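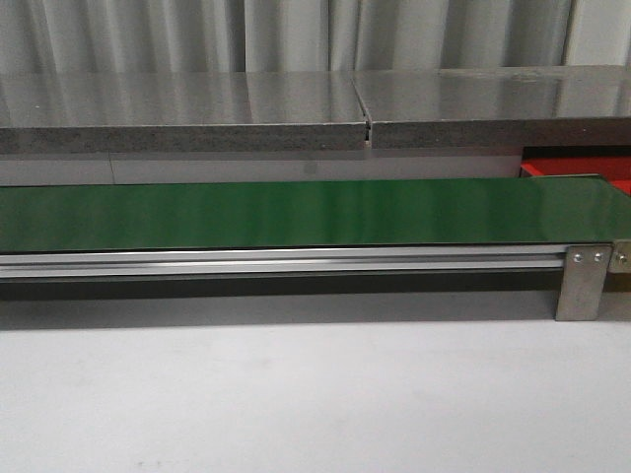 Week 2: Writing the product listing

Handout for Selling Online, evening group. Read it before the session, or on the bus.

1. The title

A title has one job, to let a buyer find the thing they already want. Our practice item is the Vevside tablet sleeve, whose original title managed "Luxury", "Premium" and "Deluxe" and left out the size. Put the maker first, then the object, the model it fits and the colour. Stop at 70 characters. The shop software allows more, in the way that a buffet allows a fifth plate.

2. The part number

Some buyers arrive with a number copied off an old box and will accept nothing else. Give the number exactly, dashes included, on its own line. Daletti sleeves come in an old and a new shape with one digit between them, and most of last July's returns can be traced to that digit.
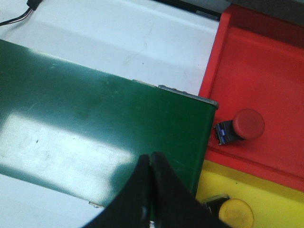 Tia Rudd asked whether the part number could go in the title as well. It can, if it fits within the 70. If something has to go, drop the adjective. You will not miss it.

3. The description

Say what the item is, what it fits and what it is made of. "Genuine leather" needs to be true of the whole outside, or you must say which bits. "Leather feel" is a confession. Measurements go in millimetres, inside and outside, because a sleeve that matches the tablet on the outside is a coaster.

Compare these two for the Climora stand case:

Before: Stunning newest design case, must have, perfect gift, hurry!!
After: Folding stand case in brown cotton canvas. Two viewing angles. Magnetic flap. Leaves the charging port open.

The second sounds duller. It also answers four emails in advance.

4. Urgency

"Limited time offer" requires a time, and a limit. If the offer ends, print the date. If it ends when the stock does, print how many are left and keep the figure up to date. A countdown that starts again at midnight fools people once.

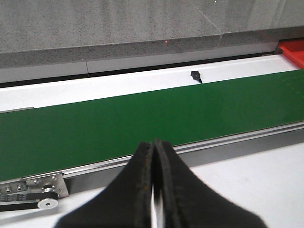

But what if everybody else is shouting, wrote Neville Whiteley on the course page, won't a quiet listing just sink? It may slip a place or two. Check your returns before you join in.

Homework

Rewrite the Căpraru keyboard cover listing (600 words as supplied, several of them "amazing") in 76 words. Bring it on paper. Spelling counts, including "case".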